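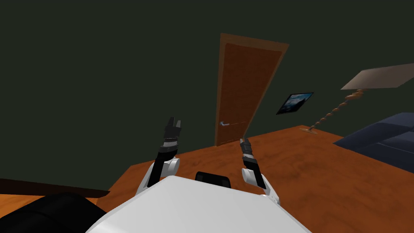
Lista de verificação prévia à compra - robô móvel de dois braços
Sala de ensaios de Nedden, fase de simulação
Preenchida por: Endang Wijaya
Revisão: Teguh Yeoh, Wulan Pelupessy, Wycliffe Rotich
Versão de maio, para juntar ao pedido de orçamento à Zostness

Estados usados: CONFORME, POR FECHAR, NÃO CONFORME, N/A. O que ficar POR FECHAR precisa de responsável antes de a encomenda sair. Os comentários são livres e eu aproveitei bem o espaço, porque gostei mesmo de fazer esta ronda!

1. Espaço e circulação

1.1 Planta da sala simulada comparada com a planta da sala real
Estado: CONFORME
Comentário: As medidas do modelo foram conferidas com a planta que a Onyekachi Adeleke nos mandou de Astville. A porta está do lado certo e a largura útil coincide.

1.2 Passagem pela porta com os braços recolhidos
Estado: POR FECHAR
Comentário: No simulador passa bem. Falta a largura máxima da base segundo o fabricante, com o para-choques montado (a ficha que recebemos só traz a versão sem ele). Pedir à Zostness junto com o orçamento.

1.3 Mobiliário solto no raio de ação dos braços
Estado: NÃO CONFORME
Comentário: Há um candeeiro de pé junto ao sofá e eu não o quero ali quando o robô verdadeiro começar a mexer-se. Retirar o candeeiro, ou fixá-lo à parede. Custo quase nulo, e mesmo assim peço que entre no plano, senão ninguém trata disso.

1.4 Pavimento
Estado: POR FECHAR
Comentário: Modelámos o chão em madeira. Medir o desnível da soleira na sala real e perguntar qual é a carga admissível por roda. Se for preciso uma placa de reforço, tem de aparecer na primeira versão do orçamento.

1.5 Zona reservada marcada no chão
Estado: POR FECHAR
Comentário: Fita amarela e preta, duas larguras à escolha. O Teguh já pediu amostras.

2. Garras e ferramentas

2.1 Preensão de cabo estreito
Estado: CONFORME
Comentário: Foi a parte de que mais gostei. A garra segura uma ferramenta do tipo espátula pelo cabo, ao alto, com um dedo de cada lado. Para a lista de compras, isto quer dizer que os dedos de série chegam para começar e que os dedos especiais podem passar para a segunda fase. São cerca de 3000 euros que ficam livres para o resto.

2.2 Força de aperto limitada por software
Estado: POR FECHAR
Comentário: O simulador aceita qualquer valor que se lhe dê. Queremos o limite de fábrica por escrito e queremos saber quem tem permissão para o alterar.

2.3 Comportamento da garra em caso de corte de energia
Estado: POR FECHAR
Comentário: Mantém o objeto ou larga-o? As duas respostas são aceitáveis, com consequências diferentes para a zona reservada. Ensaio presencial obrigatório antes da aceitação.
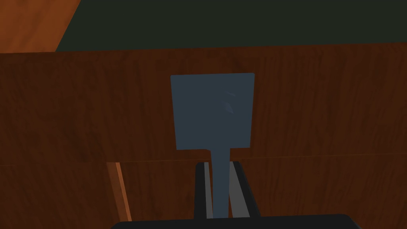

2.4 Ferramentas com aresta
Estado: N/A nesta fase
Comentário: Nada cortante até haver resguardo. Fica desde já a linha aberta no orçamento, com valor por preencher.

2.5 Peças de desgaste
Estado: POR FECHAR
Comentário: Prever 2 jogos de dedos suplentes por garra. A Lau vende compatíveis e o prazo de entrega pareceu-me bom, mas é preciso confirmar que o seu uso não anula a garantia.

3. Câmaras e campo de visão

3.1 Dedos visíveis na vista da garra, em posição aberta
Estado: CONFORME
Comentário: Com a garra aberta e sem nada entre os dedos, veem-se ambos por inteiro. Era o mínimo que pedíamos, e pôde ser visto sem gastar um cêntimo em hardware!

3.2 Referências fixas da sala reconhecíveis a partir da garra
Estado: CONFORME, com reserva
Comentário: A janela de caixilho cinzento-claro aparece ao lado da garra e serve de referência. A parede verde-escura, pelo contrário, ajuda pouco, é quase uniforme. Proponho marcadores impressos em pelo menos uma das paredes. Custam o papel e a cola.

3.3 Iluminação
Estado: POR FECHAR
Comentário: A luz do simulador é regular em todo o lado. Na sala real há sol de frente a partir das 16h00. Orçamentar estores. 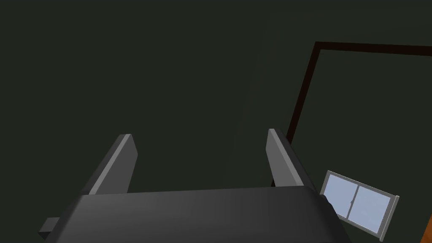 Wycliffe Rotich: Concordo com os marcadores, mas peço que a linha dos estores suba para prioridade alta. Se os deixarmos para depois, vamos calibrar as câmaras numa luz e trabalhar noutra, e as horas de técnico para repetir a calibração saem mais caras do que os estores. Já agora, o orçamento da Zostness inclui uma calibração ou duas? Não encontrei essa indicação em lado nenhum.

Resposta (Endang): Inclui uma. Pedi preço para a segunda e mudei os estores para prioridade alta.

4. Paragem e acesso de pessoas

4.1 Botão de emergência ao alcance junto à porta
Estado: POR FECHAR
Comentário: Quero dois botões, um no robô e outro na parede do lado da maçaneta. O segundo é um extra pago. Vale a pena.

4.2 Interbloqueio da porta
Estado: NÃO CONFORME
Comentário: A sala real não tem contacto de porta. Pedir a instalação ao eletricista antes da entrega do robô. Depois da entrega, cada intervenção elétrica obriga a nova inspeção.

4.3 Distância entre o braço direito e a porta na postura de repouso
Estado: POR FECHAR
Comentário: Na vista do tronco, a garra prateada fica à frente da parte baixa da porta. A imagem não dá profundidade, por isso tirem a distância diretamente do modelo. Se for curta, roda-se a base de partida e o problema desaparece sem custo.

4.4 Objetos no chão
Estado: POR FECHAR
Comentário: Há uma peça escura e fina encostada à parede, perto da janela. Pode ser um remate de rodapé ou uma grelha. Identificar no modelo e ver se existe na sala.

4.5 Identificação das duas garras
Estado: CONFORME
Comentário: Uma preta e outra prateada nessa vista, distinguem-se bem. Mesmo assim, etiquetas E e D nos punhos reais, por favor.

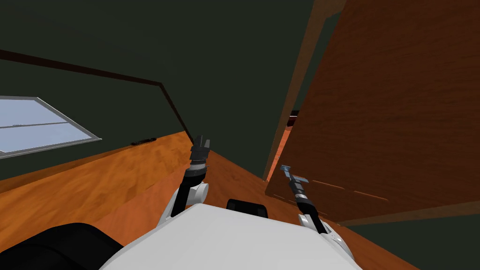
Para Wulan Pelupessy, o ponto 4.2 devia bloquear a encomenda inteira: pediu que o contacto de porta passe a condição de assinatura e que o eletricista seja pago por uma rubrica própria, fora da verba do robô. Pediu também que a formação de quem entra na sala fique orçamentada por pessoa, com uma reciclagem anual.

Aceite nos dois casos. Alterei a folha de cálculo.

5. Horas e verbas

5.1 Horas de simulação registadas
163, todas com registo guardado.

5.2 Horas de técnico previstas para instalação e aceitação
59, sem contar a segunda calibração.

5.3 Manutenção do primeiro ano
Por cotar. Pedir o preço com e sem deslocação a Nedden.

5.4 Transporte
Por cotar. Perguntar se a caixa de origem tem de ser guardada (ocupa muito espaço e a arrecadação está cheia).

6. Responsáveis pelos pontos em aberto

1.2, 1.4, 2.2, 2.3: Endang Wijaya
1.3, 1.5, 4.4: Teguh Yeoh
2.5, 3.3: Wycliffe Rotich
4.1, 4.2: Wulan Pelupessy
4.3, 5.3, 5.4: Onyekachi Adeleke

Respostas na própria lista, debaixo de cada ponto, com as iniciais.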